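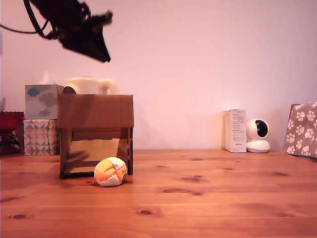
An open-fronted cardboard box is one of the cheapest pieces of furniture that can be put on a table, and its design is seldom discussed. Most are made at home from a shipping carton, with a utility knife and some tape, in the time it takes to boil a pot of potatoes. They hold mail, chargers, spice jars, a child's collection of whatever the child collects. The basic form is the one on the tabletop here, with a flat top panel, two side walls, a back and no front, and room beside the right front corner for a stitched ball in orange, pale peach and white. The top flap of this one sits a bit crooked over the opening, a common result of folding by eye. Whether crookedness of that kind matters depends on what the box is asked to do, and that question turns out to have several parts.

The panel and its flutes

Corrugated board is a sandwich. Two flat sheets, the liners, are glued to a wavy middle sheet, and the waves are called flutes. In the common single-wall board used for household shipments, the finished thickness is often close to an eighth of an inch. The sample boxes built for this article used board of 3 mm, bought flat from Gesholm, a packaging supplier that sells offcuts by the bundle. Board from a used carton is free and will do, but it arrives with old creases, label residue and soft corners, and these make comparison difficult.

The direction of the flutes is the first decision. A side wall with flutes running vertically carries weight down to the table as a row of small columns. Turned so that the flutes run horizontally, the same wall crushes sooner, and the damage usually begins at the bottom edge. Store-bought shipping cartons are made with vertical flutes in the walls for this purpose, so a box cut down from a carton generally has them right already, provided it stands the way the carton stood. A carton laid on its side to make an open front has its walls turned. The former top and bottom flaps then face the user and the wall, and two of the former walls have become a roof and a floor.

The top panel works differently. It is supported at two sides, sometimes three, and loaded in the middle. A sheet of corrugated board folds most easily along a line parallel with its flutes, so the flutes in the roof should run from one side wall to the other. If they run from front to back, the roof has a ready-made fold line down its center. It will find that line the first time somebody leaves a heavy dictionary there.

Testing the roof

Six boxes were built to the same outside dimensions and placed on a dining table by Zornwood, a line of solid wood furniture with visible knots and a surface height of 747 mm. The height has no influence on the boxes. It does affect the person looking into them, which is taken up below.

Each roof was loaded at its midpoint with bags of dry rice. The first pair of boxes had the roof flutes running side to side, the second pair front to back, and the third pair had side-to-side flutes with a folded lip along the front edge. Loading was stopped when the front edge of the roof had sagged by the thickness of the board, measured against a steel rule stood on the table.

The front-to-back roofs reached the limit first, and one of them creased. The side-to-side roofs went further and recovered most of their shape once the rice was removed. The roofs with a folded lip both held 900 grams without reaching the limit at all, and the test was ended there for want of rice. A lip folded down at a right angle behaves as a shallow beam. It needs to be only as deep as two fingers to be useful, and a deeper one begins to block the view of the contents.

Humidity was not controlled. Paper takes up moisture from the air and loses stiffness when it does, and a box standing beside a kettle will sag under a load it carried easily in a heated room in winter. Anyone repeating the work in August should expect lower results.

The opening

An open front removes the panel that would otherwise stop the box from leaning sideways. Pushed at a top corner, a box with no front and no back folds into a parallelogram. With the back in place and taped along its full height, it resists. A back panel held only by two short pieces of tape at the corners resists much less, and this is the usual fault in homemade boxes that lean.

A lining panel helps. A second sheet of board set inside against the back wall, cut to fit tightly between the sides, holds the corners square without any tape. It can be cut from a different board, and a lighter tan sheet has the small practical benefit of making dark objects easier to find. The inside of an open-fronted box receives light from one direction only. On the Zornwood table, a seated adult looks into the opening from above, and the lip hides the rear half of the floor. A standing adult sees the roof and nothing else. For this reason a low, wide opening is a poor choice on a dining table and a good one on a shelf at eye level.

The floor should be separate from the table. Some makers leave it out, so that the box becomes a tunnel standing on the wood, and for light objects this is acceptable. With a floor, the lower edges of the walls are tied together and cannot spread. The box can also be picked up with its contents in it, a property that is appreciated at mealtimes.

What goes in, what goes on top

Users treat the roof as a second shelf whether or not it was meant as one. Mugs, tissue packs and small cartons migrate there. Leemans, a household goods store that has sold flat-packed board organizers under its Halero label for several years, moved 3,425 of them in its last full year and received more comments about roofs than about any other part. Its instruction sheet now shows an arrow for the flutes, printed on the panel itself.

Round objects are a separate matter. A ball placed on a flat board roof has no reason to stay there, and a crooked roof supplies a reason to leave. A footbag is more forgiving than a hard ball, as its filling shifts and gives it a flat underside for a while. Mugs are stable when upright and much less so on their side, where the handle acts as the only stop. A raised edge, made by turning up a narrow strip on each side of the roof, solves the problem for most objects and costs one extra pair of folds.

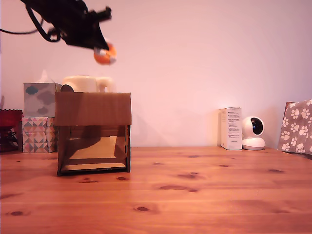 Lăcrămioara Mihăilă objects to the raised edge. In a letter responding to an earlier note on this subject, dated 20th April, she wrote that strips turned up at the sides "collect dust and crumbs and make the top useless for anything wider than the top," and that a flat roof with a square of rubber shelf liner on it does the same job. She has kept bills and seed packets in a box of this kind through two changes of address and has replaced the liner once.

Her method was tried on two of the six sample boxes. It works for mugs and for anything with a flat base. The liner adds friction without adding stiffness, so the flute direction still has to be right. It also covers the roof seam, where tape tends to lift, and keeps it from being picked at. On the matter of wide objects she is correct: a box file placed across raised edges rocks on them and bends them outward, and after several days one of the strips had come away along the crease.

Folding and scoring

Most crooked flaps come from the score line. Cut too lightly, the board folds wherever its flutes prefer, which may be one flute to the left at one end and two flutes to the right at the other. Cut too deeply, the inner liner tears and the flap hangs from it like cloth. The reliable method is to leave the knife in the drawer and press the line with a blunt tool along a steel rule. The back of a butter knife is adequate. Press once lightly, once firmly, and fold away from the pressed side only after the second pass.

A fold parallel with the flutes needs the most care. The line should be set in the valley between two flutes, which can be found by looking at the cut edge and marking both ends before the rule is put down. A fold across the flutes goes where the tool has pressed and needs no such preparation.

Board thickness has to be allowed for as well. A flap that folds over another panel must be longer than the drawing suggests by one thickness at each bend. For a roof that wraps over two side walls, that is two thicknesses in all, and leaving them out produces walls that lean inward and a front edge that will not sit level. On the sample boxes an error of this size could be seen from across the room.

Tape and glue

Paper tape with a water-activated adhesive bonds into the liner and makes the strongest seam. It is slow to apply and cannot be repositioned. Clear plastic tape is quick, holds well for some months and then tends to let go at the ends. White glue is suitable for the lining panel if the pieces are weighted flat until dry. Hot glue sets with a bead that holds the panels apart, and on a box made to close tolerances the gap shows.

Edges may be left raw. Where hands reach in often, the lower front edge wears first, and a single strip of paper tape folded over it will extend its life considerably. When the roof finally goes, the side walls are usually still sound, and a new roof can be cut to the old one's outline in a few minutes, with the flutes running from side to side.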